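Home News Business Schools Sports Events Contact

Search this site Enter keyword Go

Repair shop takes in old office computers for second life

14 shares 3 comments

A repair shop in the Vatside district has begun stripping and rebuilding retired office computers, with the first batch due to go out to local households and two schools in March.

Baltent, which has fixed home electronics on the same street for years, collected 145 desktop towers from offices that were replacing their equipment. Most are older workstations with plenty of life left in their cases and power supplies, said Darius Mocanu, who runs the shop's bench.

"People look at the outside and see a big black box," Mocanu said. "We open it up and see parts. Usually most of them are good."

Each tower is laid on its side and opened. Memory and processors come out first and are tested apart from the machine. Boards with bent socket pins are set aside, and so are power supplies that fail a load test. Whatever passes is cleaned and put back together, sometimes with parts from two or three different computers.

Of the towers opened so far, 60 have been judged fit to rebuild and 35 will be used only for parts. The rest are still stacked in the back room.

Processors get the most care. The shop keeps them in holders while the boards are being cleaned — a habit Mocanu said he picked up after losing several to a tray that slid off a bench. Old thermal paste is wiped off the metal lid, the model marking is written down, and the chip is matched to a board that can take it. Some of the workstations came with server-type chips, which will not fit the ordinary office boards.

"You can't mix them up," he said. "The sockets are different, and if you force one you've lost the board and maybe the chip too."

Rebuilt machines will get a fresh drive and a free operating system. The shop plans to charge a flat $60 to households and nothing to schools, with part of the cost covered by a local business fund called Onu. Mocanu said the price pays for the drive and a little of the labor. 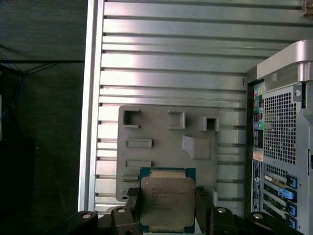
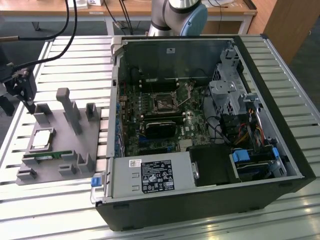
Gheorghița Bogdan, who teaches computer classes at one of the two schools, said her students have been sharing machines since last fall. She has asked for towers that can be opened easily, so that older students can learn to change memory and drives themselves.

"A laptop is no good for that," Bogdan said. "I want them to be able to take the side off and put it back on."

The shop is still accepting desktop towers, with or without drives. Monitors and printers are not being taken. Owners who want their data erased should say so when they drop off the machine — there is no charge, but it adds a day or two.

Drop-off is at the side door on weekdays until 5 p.m.

14 shares 3 comments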